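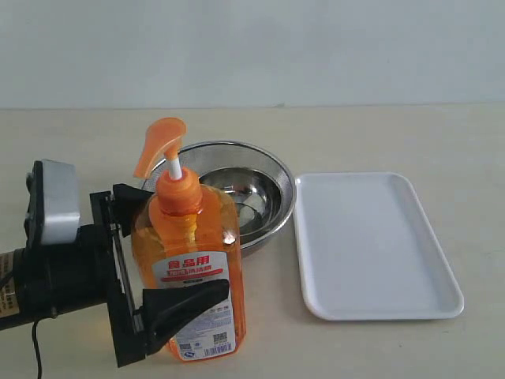

Le flacon orange et le grand bol, sur la table.

De : Frøydis Lunde
À : liste Cuisine partagée Pelesach
Objet : Re: Le liquide vaisselle, le plateau et les bols

Bonjour à toutes et à tous,

Je réponds au message de Jozef, que je recopie ici pour celles et ceux qui ne l'ont pas reçu (la liste a eu un problème dimanche, je crois).

> Jozef Koster a écrit :
> Chers voisins de cuisine,
> J'ai trouvé encore une fois le flacon orange posé directement sur la table, et il y avait dessous un rond collant. J'ai dû frotter longtemps. Est-ce qu'on peut décider une place fixe pour ce flacon ? Je demande aussi si c'est un produit pour les mains ou pour la vaisselle, parce que je ne sais pas lire l'étiquette et je ne veux pas laver mes verres avec du savon parfumé.
> Troisième question : les bols en métal, est-ce qu'ils appartiennent à la cuisine ou à quelqu'un ?
> Merci d'avance, Jozef

Cher Jozef, merci pour ces questions. Je vais essayer de répondre dans l'ordre, et je m'excuse pour mes fautes, le français est ma troisième langue.

Pour la place du flacon, je propose le plateau blanc. Il est en ce moment sur la table et il a un bord relevé, donc si la pompe goutte, le savon reste dedans. Il suffit ensuite de rincer le plateau le soir. Maj-Britt préférait le bord de l'évier, mais l'évier est étroit et le flacon est tombé déjà deux fois pendant l'hiver. Sur la table on le voit bien, et chacun peut le prendre sans se pencher. 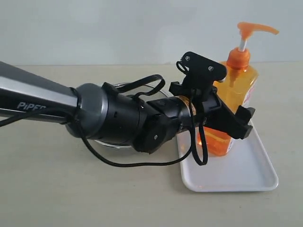 Je demande aussi de ne pas verser un autre produit dans ce flacon quand il sera vide. Eilif a voulu bien faire avec l'ancien flacon, il l'a rempli avec du savon noir, et pendant une semaine nous avons tous pensé que la vaisselle sentait bizarre. Quand le niveau sera bas, écrivez simplement sur la liste et j'en achèterai un autre avec l'argent de la boîte. Il reste 40 euros dans cette boîte, c'est assez pour le moment.

Pour la deuxième question, c'est bien un liquide pour la vaisselle. Les grands caractères rouges de l'étiquette, 食品用, veulent dire « à usage alimentaire », une collègue me l'a traduit. Vous pouvez donc laver les verres sans inquiétude. Une seule pression sur la pompe est suffisante pour une bassine entière. Si vous en mettez trop, il faut rincer longtemps et l'eau chaude finit avant le dernier verre.

Pour les bols, ils sont à la cuisine. C'est Kerstin Lindholm qui les a donnés quand elle a quitté l'appartement de la rue Utley, et elle a bien précisé que tout le monde peut s'en servir. 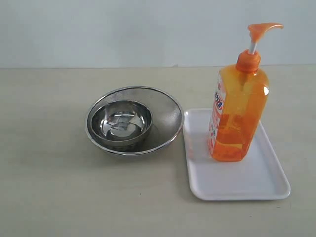 Je vous prie seulement de ranger le petit bol dans le grand, pour gagner de la place, et de bien essuyer les deux avant. Si l'on met l'un dans l'autre encore mouillés, il se forme des taches de calcaire, et le petit, qui est plus brillant, les montre tout de suite. Un peu de vinaigre les enlève, mais c'est un travail que l'on peut éviter.

Le grand bol est très pratique pour laver la salade. Par contre, il ne faut pas y laisser tremper les couverts toute la nuit, comme j'ai vu le matin de lundi passé. Je ne cherche pas le coupable.

Encore un point : quelqu'un peut-il me dire où se trouve la brosse à long manche ? Elle était accrochée à côté de la fenêtre jusqu'au mois d'avril. Si elle est montée dans une chambre, vous pouvez la redescendre sans explication.

Si vous n'êtes pas d'accord pour le plateau, répondez à toute la liste et pas seulement à moi, s'il vous plaît.

Avec mes salutations cordiales,
Frøydis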